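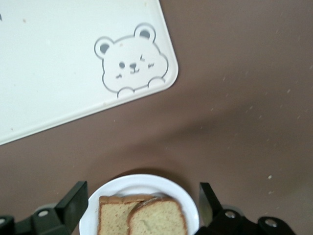

How a Robot Hand Gets Looked After

A robot that works with food has a fairly simple job. It picks things up and puts them down. But before it can do that, people have to set it up, and after that they have to keep it in good shape. This page is about how one robot hand is looked after at a small workshop called Osta.

The parts of the hand

The hand at Osta is called a gripper. It has 2 fingers. Your own hand has four fingers and a thumb, and they bend in many places. The gripper's fingers don't bend at all. They slide toward each other to close and slide apart to open.

Each finger is black, with a tall, flat end like a small paddle. The flat part is what touches the thing being picked up. Lower down is a thicker piece called a bracket, and round metal screws sit in it. If a screw comes loose, the finger can wobble, and a wobbly finger puts things down in the wrong place.

There is also a small camera near the robot's wrist. It moves wherever the hand moves, so it always looks out past the fingers. When the hand comes down to a plate of bread, the camera sees the plate between the two fingers.

Why bread?

Bread is a good test. A wooden block stays the same shape when you squeeze it, but a slice of bread squashes. If the gripper closes too hard, the bread gets a dent. If it closes too softly, the slice slips out.

Slices can also lie on top of each other. You would slide the top one off without thinking. The robot has to work out where one slice stops and the next one starts. The crust helps, because it is darker than the middle and makes a line that the camera can find.

Starting the day

Şükran Coşkun sets up the robot at Osta. She does the same jobs in the same order each morning, with a paper checklist next to her.

First she makes sure the robot is stopped and its power is off. Nobody puts their hands near the fingers until that is done.

Next she tests each screw with a small screwdriver. She turns it gently until it won't go any further. Turning too hard can crack the plastic around the screw, so she stops as soon as she feels it get tight.

Then she wipes the fingers with a damp cloth and dries them. Crumbs like to collect in the corners of the brackets, where a cloth doesn't reach. For those she uses a soft brush, the kind you might use for painting.

The camera lens is last. It gets its own clean, dry cloth. A smear of butter on the lens makes everything look foggy, and then the robot has trouble telling a plate from a table.

Showing the robot where things are

When the power is back on and everyone has stepped back, the robot opens and closes its fingers a few times. Şükran watches to see that both sides move the same distance. If one side stops early, she switches the robot off again and looks for something stuck.

After that comes a step called calibration. That is a long word for checking that the robot's idea of a place matches the real place. Şükran puts a plate on the table and asks the robot to move its hand over it. The plate should end up in the middle, with one finger on each side. If the hand is too far to the left, she changes a number on the computer and tries again. On most days she has to change it once or not at all.

The things around the plate matter too. A white board with a smiling, winking bear on it may look cheerful to you, but a robot has to learn that it isn't a plate, even though both are white. The corner of a board is round as well, so color and shape together can still be confusing. Small crumbs on a brown table show up as pale dots, and the robot has to learn to leave those alone.

When a part wears out

Parts don't last forever. Sevim Kırmızıgül does the repairs, and she keeps a notebook of how many times the gripper has closed. The last pair of fingers closed 1,459 times before she changed them. They weren't broken, but the flat parts had become smooth and the bread had started to slide.

To change a finger, she switches off the power, takes out the screws and puts them in a little dish so they can't roll away. She fits the new finger and tightens the screws a bit at a time, going back and forth between them. This keeps the finger straight.

Then the robot does 100 practice closes with nothing between its fingers - and after that it gets a slice of bread.

Words to know

Gripper: a robot's hand.
Bracket: a strong piece that holds another part in place.
Calibration: checking and fixing where the robot thinks things are.
Lens: the clear part at the front of a camera.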